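Right, I've now read the whole Prodero page on their "drop-in" HDMI output core for small FPGAs and I have questions. Thread, because I've been grumbling about this in private all October and I may as well do it where people can correct me.

The claim: add one file, wire up a pixel clock, get a picture on any monitor. Four lines of VHDL, they say. I counted the lines in the wrapper you also need. 141. The four are the ones where you instantiate the wrapper.

Fine, everyone does that. My bigger problem is the clock. The core wants a 5x serial clock from your PLL, and the example only builds because their Giraldo board has an oscillator picked to divide nicely. Mine doesn't. Yours probably doesn't either.

The docs say "choose a nearby frequency". Nearby to what? For 640x480 you've got a fair bit of slack, and most screens will shrug if you give them 25 MHz instead of 25.175. At higher modes I'd want to see a tolerance written down. There isn't one on the page. There isn't one in the repo.

Then there's resource use. The headline figure is 591 LUTs. I built it with the default settings, same part, same tool version, and got 2,702. I thought I'd done something daft so I cleaned the project and did it again. 2,702.

Had a dig. The 591 build has audio off, the info packets off, and the test pattern replaced by a constant colour. The synthesiser has then quite sensibly thrown most of the design away. A core that outputs solid blue is small. I believe them on that.
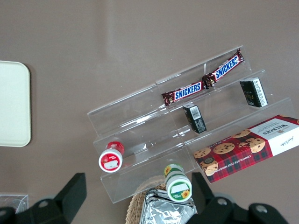
And with the info packets off you're sending plain DVI down an HDMI lead. Nearly every monitor takes it, a fair few tellies are fussy about it. So the small number and the "works with any display" promise belong to two different builds. They're in the same sentence on the front page.

Someone replied last time to say I should try the Cavusico fork, as it "fixes timing". I did try it. What it does is put a false path on the crossing between the pixel clock and the serialiser. The timing report goes green. The crossing is exactly where it was.

If you're new to this: a false path tells the tool to stop checking. Sometimes that's right, when you've got a proper synchroniser or the signal only changes at reset. Ten bits of encoded video changing every pixel is not one of those times. Those two clocks come off the same PLL, so let the tool analyse it.

I took the constraint out. Worst path failed by a little over half a nanosecond. Added one register stage before the serialiser and delayed the sync signals to match. It passes now, no tricks. Cost me one clock of latency on video that has no idea it's late.

Do remember to delay the sync and data enable along with the colour. I forgot on the first go and got the whole picture shoved sideways by a pixel with a stripe of rubbish down the left. Took me longer to spot than I'd like.

"But it works on my desk." Yes, so did mine, before the fix. It worked on two monitors and sparkled on the third once the board had been on for an hour. That's what a marginal crossing looks like. Cold boot in the morning, lovely. After lunch, snow.

The simulation doesn't help you either. Their testbench checks that hsync and vsync toggle. It doesn't decode the output, so you could swap red and blue, or send garbage, and it would still print PASS. I swapped red and blue. It printed PASS.

To be fair to them, the encoder itself is good. I wrote a dumb little decoder and ran every byte value through it from a range of starting disparities and got no mismatches. Whoever wrote that bit knew what they were doing. I wish they'd written the front page too.

Also fair: the Grutetti board files are sensible, pins are commented, and the differential pairs are the right way round, which I can't say for the last three boards I bought.

Would I use it? The encoder, yes, lifted out and put behind my own timing generator. The wrapper, no. The 591 figure, I'd want the settings printed next to it in the same size type.

Will post my decoder testbench when I've stripped out the swearing in the comments. If you've had this core running at 720p on a slow-grade part for a full day with no sparkle, please tell me which part and show me the timing report. With the constraints file, please.

Related posts
Why your VGA image is one pixel too wide
Reset or no reset: an argument with myself
Grutetti board, first week notes
Reading a timing report without crying
Cheap logic analysers and what they miss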